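Holteck two-finger gripper comparison: basket and tube set

Version of 9th April. Released by Brotadska.

What is in this set

Recordings from a bench comparison of two controllers driving the same pair of arms with Holteck parallel-link grippers. The first controller is Julerix, which we have used for most of our table work. The second is Echeverri, which plans both arms together and closes the fingers more slowly. We wanted to know which of them copes better with a light woven basket and a striped tube, both of which give under the fingers.

There are 537 episodes, split as follows:

Julerix, tube into basket: 171
Echeverri, tube into basket: 171
Basket handling only, both controllers: 195

The tube is bulky for the opening of these fingers and has to be taken near one end. The basket is gripped by its braided rim, either at a corner or along a side. Corner grips are harder to plan but twist less when the arm moves off, so both controllers were told to prefer them. Neither always did. 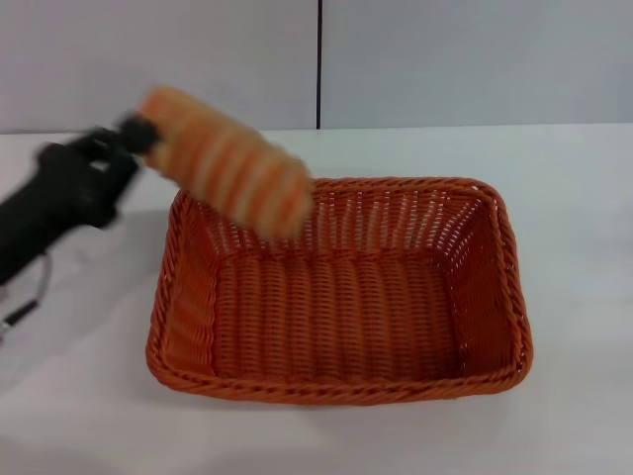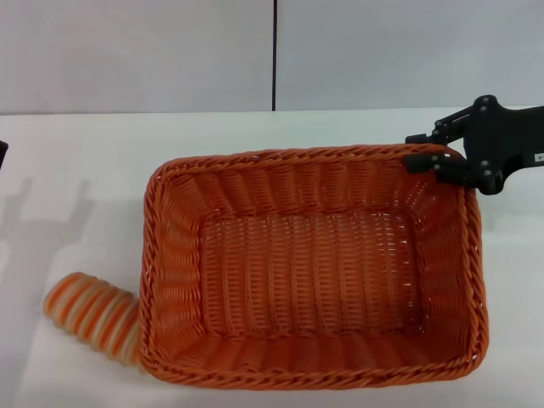

Each episode has a head camera stream, joint positions for both arms, commanded and measured finger opening, and a short text instruction. Joint data is logged at a higher rate than video, and the two are matched by timestamp. Please use the timestamps and don't count samples – the first few joint readings in an episode often come before the first video picture.

Folder layout

episodes/ holds one folder per episode, numbered from 0001
labels.csv has the outcome, controller and grip type
calib/ has the camera and arm calibration files
tools/ has the replay script and the plotting script

Labels

Outcome is one of success, partial or fail. A tube that ends up leaning on the rim is partial. An episode where the basket was knocked out of reach is a fail even if the tube went in first. Grip type is corner, side or end, and was set by hand from the video. Across the set there are 2092 labelled grips, including regrips within the same episode.

Known problems

Fast arm moves blur badly in the head camera. We left the exposure fixed for the whole comparison so that the two controllers would be seen the same way. If you are training a tracker on the tube, the stripes can't be relied on during a swing.

Finger opening reads slightly high on the right gripper after a restart. The offset is in calib/ but has not been applied to the raw logs.

Episodes 0088 and 0214 have no finger data. They are kept so that the numbering stays the same as in our own notes.

Shadows from the arms fall across the white table. An early segmentation model marked them as objects, and those masks have been removed. Hand-made masks may follow in a later version.

Comparing the controllers

Julerix is quicker on the tube. Echeverri regrips less often on the basket and holds the rim with less force, although it sometimes waits a long time before it closes. Use the labels to compare them like for like, and keep corner and side grips apart when you do. Mixing them hides most of the difference.

Changes

Version 2: outcome labels checked again, grip type added, calibration files moved to their own folder.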